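Skivo Listings Desk – Set-Up Guide for Small Offices
Section 4: Bringing In Your Old Listings

Read this section through once before you touch anything. The sales sheet that came with Skivo says an office can be "up and selling by lunch." I have set it up at two brokerages, Barreto and the Granby branch in Drunport, and neither one was up by lunch. Plan on a full working day, and don't make it a day when you have closings.

What you need

- An administrator login. An agent login will let you start the import and then refuse to finish it.
- An export of your current listings, saved as a CSV file.
- A list of parcel numbers from the county, if you can get one.
- Somebody in the office who remembers the older properties.

Note: Skivo will also offer to read scanned listing sheets. I would leave that alone. It read one three-bedroom ranch as a thirty-bedroom ranch and marked the record "verified."

4.1 Importing the file

1. Sign in and open Office > Data > Import.
2. Choose "Listings." Don't choose "Everything," even though it is already selected for you.
3. Pick your CSV file. The limit is 25 MB. Files over that size appear to load and don't.
4. On the matching screen, check each column by hand. The "Match for me" button likes to put the list price in the assessed value field.
5. Set the status of all incoming records to "Draft."
6. Click Import and wait for the count at the bottom of the page.
7. Compare that count with the number of rows in your file. At Barreto we sent in 89 listings and got 70 back, under a green banner that said the import was complete.

CAUTION: Do not click "Publish All" after an import. It sends every record to your public site, including withdrawn and sold properties, and there is no matching "Unpublish All." You will be taking them down one at a time.

4.2 Finding the missing records

Skivo keeps a list of rejected rows, though you would never guess it from the import screen.

1. Go to Office > Data > History.
2. Click the date of your import. The row doesn't look like a link, but it is one.
3. Choose "Skipped" and download the report.
4. Fix the rows in your original file, save it under a new name, and import only those rows.

Most of ours were skipped over the street address. Skivo wants the unit number in its own column and drops any row where it finds a "#" in the street line. Joana Guerreiro at Granby fixed hers with a find-and-replace and had the rest in before her Thursday showings.

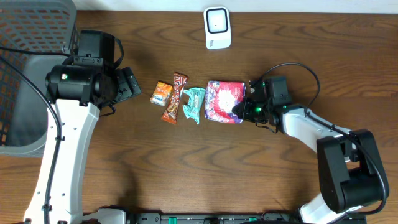

If a row is skipped a second time with the address corrected, look at the agent column next. An agent who has left your office must still exist in Skivo as "Inactive" before any of their old listings will come in. Add the person under Office > People, uncheck "Send welcome email," and run the row again.

4.3 Checking what came across

The guide from the maker suggests checking a sample of five records. I don't think five is enough for anything you will be putting a price on. Check these fields on every active listing:

- List price
- Lot size (acres turn into square feet without warning)
- Listing expiration date
- Flood zone
- Owner contact – make sure it is set to "Office only"

Note: The "Data Health" score on your home screen counts filled-in fields. It does not know if they are right. A listing with the wrong price in it scores the same as one with the correct price.

4.4 Turning on the value estimate (optional)

1. Go to Office > Features > Estimate.
2. Switch it on for "Staff" only.
3. Leave "Show to public" off.

We tried the public setting in May. Aníbal Barros had a seller in his office when the estimate on her house moved twice during the conversation, and he turned it off that afternoon. The support desk told us it would settle down with more sales data. It may. I would want to see that happen on somebody else's listings first.

Keep your old system running, read-only if possible, until you have been through at least one full month of renewals.

Related sections
Section 3: Adding Agents and Office Staff
Section 5: Signs, Lockboxes and Showing Requests
Section 6: Moving Your Escrow Records
Why Our Mailing List Went Out Twice

This site uses cookies to remember your settings. By continuing to browse you agree to our use of cookies. Accept | Manage choices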